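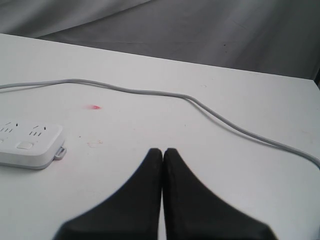 Term project report, submitted 04/04/2022
Linnea Hellström, Ji-hoon Tak, Hoi-yan Shek

Our task was to review the Winotance starter package, a paid add-on that claims to teach a two-arm setup "everyday electrical chores" in an afternoon. We picked the plug chore because the sales page leads with it. The license cost our department 521 dollars, and we wanted to know what we got for it.

Setup took two evenings. The manual skips the wrist camera calibration and sends you to a Skondbridge help page that covers an older version. We wrote our own steps, which are in Appendix B. 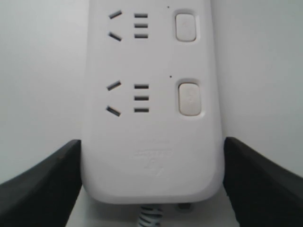 Figure 2. Both fingers at the sides of the power strip, wrist camera view.

Winotance says its software handles "any common outlet." We tested one model of strip, so we can't confirm that and we doubt anyone should print it. We logged 307 tries in all and threw out 6 where we had loaded the wrong settings file. The package gives a confidence score for every try. It was often 90 or higher on tries we had marked as misses, so we stopped reading it.
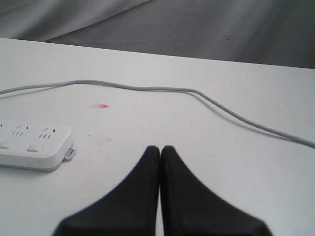
Rutilio Arriaga wrote in the margin of our draft that we were being too hard on the score, since it rates the planned path and was never meant to rate the result. Fair enough, but the screen just says "confidence," and a buyer will read it the way we did.

The second arm is where we disagree among ourselves. Ji-hoon thinks it earns its place by keeping the strip from sliding.

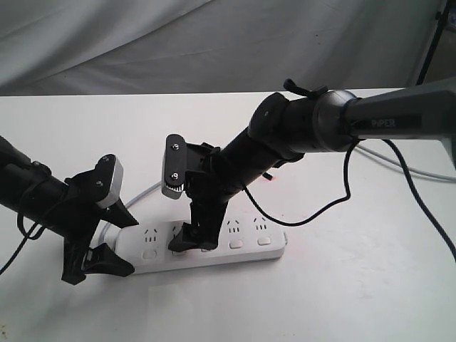
Linnea and I think a clamp from the hardware store would do the same job, and the package has no one-arm mode for checking which of us is right. We asked support for one in December and got a link to the sales page.

We would not renew the license. The motion recorder is good and we'd use it again if it were sold alone.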